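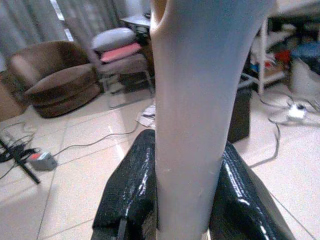

A white piece with a flared top in the two-fingered gripper at Leclerc's Multembridge site, with an armchair and shelving behind.

December
By the business desk

MULTEMBRIDGE – Workers who sort and shelve secondhand household goods at Leclerc will keep their jobs but change their shifts when the company puts its second robot arm into regular use after the holidays, according to a notice given to staff this week.

Leclerc takes in furniture and smaller items from cleared homes and offices, checks them and sells them on. It has 21 people on the payroll in Multembridge. The first arm has been working alongside them since the summer, picking up single items, turning them for inspection and putting them down again. Both arms run on a system called Tuleo, supplied under lease by Ornberg.

The lease runs for 18 months. Leclerc said it will decide near the end of that period whether to keep the equipment, add to it or send it back. The company did not say what it is paying.

Under the plan, the handling team will be split into three small crews. One will receive goods at the door and do the first sort by hand, as now. Another will work next to the arms, setting out items, watching the pickups and stepping in when something is held badly or can't be held at all. The last will do repairs and cleaning, work that up to now has been fitted in whenever the door was quiet.

Staff told this paper that the repair crew is the part they like best. Several said chairs and lamps that needed an hour's attention used to sit for weeks and were sometimes marked down and sold as they were. People with sewing or woodworking skills have been asked to put their names forward, and the company says it will pay for training for anyone who wants to learn upholstery.

The late shift is the sore point. Leclerc wants the arms running into the evening, and somebody has to be there with them. The notice says evening work will be shared out by rota and that nobody will be put down for it two weeks in a row without agreeing to it. Employees with young children have asked for a firmer promise than that. A meeting on the subject is planned before the new rota starts.

There are also questions about pay. People who work beside the arms will get a small hourly supplement, but only once they have finished the supplier's course. Some of the staff have been doing that work for months without the course, and they want the supplement backdated. Leclerc said it is looking at the request and had nothing further to add.

The arms do one narrow part of the job. Each has a gripper with two black fingers that close on an item from either side, and a small camera near the wrist. Items with smooth, straight sides are the easiest for it, workers said. Anything soft, such as a cushion or a folded curtain, is still moved by a person, and so is every piece of furniture. Boxes packed by customers are opened by hand as well.

Workers described the first weeks as slow. The arm would stop when it was unsure of its hold, and a light on the controller would come on until somebody pressed a button. At the start that happened so often that the crew stopped going back to their own benches between calls. It now stops less, they said, and most of them have got used to working with one ear open for it.

Dropped items were a worry too. Leclerc sells a good deal of glass and china, and the company kept those away from the arm altogether until the fall. It now allows some of them, over a padded surface, with a person watching. Breakages are written down in the same book that is used for breakages by hand. The company declined to release the figures but said they had not led it to change the plan.

Part of the work has been done in rooms with furniture and shelving in them instead of on a bare bench. Ornberg asked for that, Leclerc said, so that the system would be used among the kinds of things the company handles. Staff had mixed feelings about it. Cables on the floor came up more than once in the safety notes pinned in the break room, and the new layout calls for fixed cable covers along the walkways before the second arm is switched on. The notice also asks people to keep bags and coats out of the work area – a hook rail is going up by the lockers.

An employee who has spent most of her working life in the trade, and who asked that her name be left out, said her shoulders feel better than they did a year ago. Reaching and turning small items all day was harder on her than lifting, she said. She is less happy about the noise and about having to wait for the machine when she could have done the item herself. "I know what a thing is worth when I pick it up," she said. "If I'm only looking at it on a screen I have to go and pick it up anyway."

Pricing will stay with people, Leclerc said. The arm holds up an item, the camera takes its pictures, and those pictures go into the sales listing along with a description written by a member of staff. The company tried having the listings written automatically and dropped it after customers complained about wrong materials and missing damage. Any item returned by a buyer also goes straight to a person.

The notice says there will be no layoffs linked to the arms for the length of the lease. It does not cover people who leave on their own, and workers have asked whether those jobs will be filled. Leclerc told staff that it expects to hire for the repair crew if enough work comes in, and that it can't say the same for the door crew.

Part-time employees will be offered the same training as full-time ones. The course is held on site during working hours and covers starting and stopping an arm, clearing a stuck item and what to do if someone is standing too close. People who would prefer to stay away from the equipment can ask for a place at the door or in repairs, though the company said it may not be able to give everyone their first choice.

Shoppers will see little difference. The sales floor keeps its present hours, including Sunday opening, and goods can still be dropped off at the side entrance. The arms are kept in the back and are not open to visitors.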